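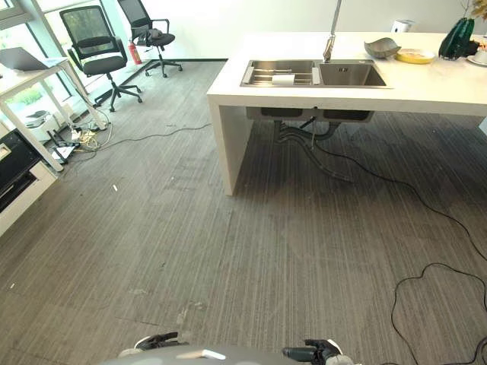 Robot's view of the sink island, Dreltville office. Both grippers lowered, drainer in the left basin.

Search this project Go All files

GRUMENT: README and data card

Grument is a set of 200 recorded episodes of a robot with two grippers doing kitchen chores in a working office. The office belongs to Dreltska, in Dreltville, and 24 people had desks there during the recording. The robot and its control software came from Mfaume under a trial agreement. I worked at one of the desks, and I put this card together because the one that shipped with the first version read like a sales sheet.

Last edited Sunday, June 7, 2020.

What the trial was supposed to show

The proposal said the robot would "return kitchen time to staff." Before the trial, staff took turns at the sink: wash what's in it, rack it, wipe the counter, put the dry things away. Most people did their turn in the afternoon, some did it badly, and a few swapped out of it whenever they could. The robot was to take over the rota completely by the end of the trial.

It didn't. The rota was shortened during the trial and put back afterward. You can decide for yourself what the recordings say about why. My own reading is further down, and you're free to skip it.

What's in the data

Every episode is one attempt at one chore, from the moment an operator pressed start until the operator pressed stop. There are 6 chores:

- move a dish from the counter into the sink
- move a dish from the sink to the drainer
- put a dry dish back on the counter
- wipe the counter to the right of the sink
- pick up a small item from the carpet
- drive from the desks to the island and stop in reach of it

Each episode folder holds the head camera video, the joint and gripper readings, the operator's inputs, a plain text label for the chore, and a notes file. There is no sound. We asked for it to be left out, and it was.

The chore called "wipe the counter" has the fewest episodes and the worst labels. If you only want clean material, leave it out.

How it was recorded

An operator steered the robot by hand for every episode. I want that near the top of anybody's reading list, since the trial was described in the office as "automation" from the first day. There was a person doing this work the whole time. That person sat down to do it and used a controller, and was paid by a different company from the rest of us.

Mfaume's plan was to train a policy on the recordings and run the chores without an operator later. No such runs are in this set, and I have never been shown one. I don't say it can't be done. I say it isn't in the data, and the claim should not be cited as if it were.

Known problems with the recordings

The office was not cleared for the robot. Cables ran across the carpet between the desks and the island, and one lies in loops near the island's right side. Drive episodes include stops and detours for them. The operator's notes call these "navigation events." To the rest of us they meant standing with a cup in one hand, waiting to get past.

Light changes a lot. The windows go down to the floor and there's no blind setting recorded, so exposure drifts over the day. Steel basins and a white counter do not help. Depth readings inside the basins should be treated as guesses.

The dishes are whatever people brought in. Bowls with uneven rims, plates, glass, cups on saucers. A vase stands on the counter too. Nothing was standardized, which I count as a strength of the set, though Mfaume asked more than once for a matched dish set and I understand why.

Success labels were entered by the operator right after each episode. Nobody else checked them at the time. I rewatched the dish episodes and changed a label wherever the video plainly disagreed with it — a dish resting half on the rack had been marked as racked, that kind of thing. Both values are kept. The original is in label_op, mine is in label_rev. I had a view on the trial before I started relabeling, so compare the two columns before you trust either.

What changed for the people in the office

This part is my account and the comments people sent me. It isn't measured.

People stopped leaving things in the sink in a heap, because the grippers could not deal with a heap. They set dishes down singly, with space between them. Somebody made a small sign about it. So a share of the kitchen time that was to be returned went into arranging the kitchen for the robot, and no field in the data records that. I asked for one in the second month and was told it was out of scope.

Some got real use from it. A coworker with a bad wrist was glad to be off the sink for the length of the trial, and said so in writing. Two people liked having the operator around and learned a fair bit about the controls. I'd be giving a crooked picture if I left those out.

Others minded the camera. The head camera sees desks, chairs and laptops whenever the robot turns toward the windows. Faces and screens were blurred before release, but the blurring was done afterward, and people worked under a camera until then. Consent was asked by email, with a deadline, from a manager. Make of that what you will. Anyone who wrote in to object had their episodes removed, and the 200 is the count after removal.

The cleaning contractor's staff come in the evening and were not consulted. Their tasks overlapped with the counter wiping. I raised it in November and got a friendly reply with no decision in it.

Suitable uses

Grasping and placing mixed dishes, driving in a cluttered office, comparing operator labels with reviewed ones. It might also be of interest to people who study how offices take on machines, if they read the notes files, which are more frank than the labels.

Unsuitable uses

Please don't use the set to claim hours saved. Episode length covers the chore only. It leaves out setup, charging, resets, the operator's wages and the time spent moving chairs.

Please don't use it to identify anyone, either. If you find a face or a readable screen that the blurring missed, write to us and we'll pull the file.

Terms

Research and teaching use is fine. Commercial use needs a written yes from Dreltska, and they have been slow to answer. If you publish with the data, name the version you used. Label changes still come in, and the counts by chore will move.

Contact: the Grument maintainer, through the project's issue page | © 2020 Dreltska | Back to top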